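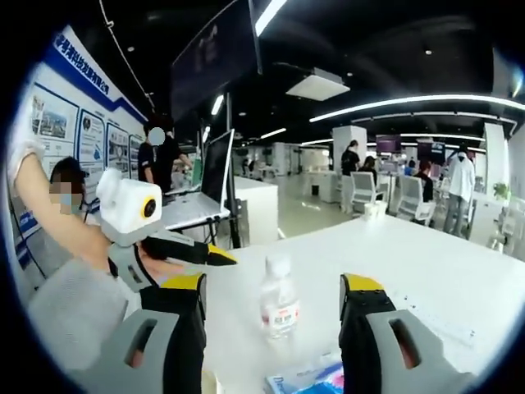

Setting Up a Shared Table Plan for a Small Trade Event

Last updated 29 May 2020 by Letay Degefa

The steps below produce a table plan that exhibitors, the venue and the setup crew can all work from. The method assumes one hall, a fixed entrance and a spreadsheet program. No drafting software is required.

Before you start

Get the floor plan from the venue as a scaled drawing. A sales brochure plan is not sufficient, as columns and floor boxes are often missing from it. Ask for the fire exit widths in writing.

Step 1. Set the grid

Make each spreadsheet cell equal to one square foot. Set column width and row height to the same value, then enter the walls as shaded cells. Mark exits, power outlets and columns next. Lock these cells before adding anything else. The Virkitbridge hall used for our December event needed a sheet 300 columns wide, so freeze the first row and the first column.

Step 2. Place the aisles

Draw aisles before tables. Local code sets the minimum width, and the venue may require more. Use the larger value. Run the main aisle from the entrance to the farthest exit without a bend.

Step 3. Place the tables

Rectangular tables go back to back in pairs, with a service gap of 4 feet between them. Round tables need clearance on all sides, including space for chairs pulled out. Enter each table as a merged block and give it a code made of the aisle letter and a number. Do not use exhibitor names as codes. Names change, and printed signs do not. 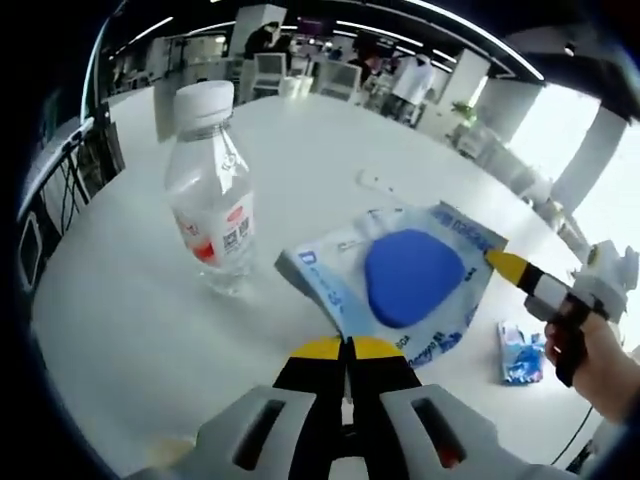 Keep a second sheet with one row per table code. The columns are exhibitor, contact, power load, table size and arrival slot. Sovano and Dreltov both asked to move after the first draft was sent, and each change took a single edit on this sheet.

Step 4. Assign arrival slots

Divide the load-in period into slots of 30 minutes. Assign the tables farthest from the loading door first. Allow 20 minutes between the last slot and the safety walk-through.

Step 5. Release the plan

Export to PDF with the revision number in the file name. Send one version to all parties at the same time. Hạnh Đỗ checks ours against the venue drawing before release, starting with exits and power.

Known problems

Merged cells break sorting. Sort only the second sheet.
Some programs reset row height on export. Check the scale on the printed page with a ruler.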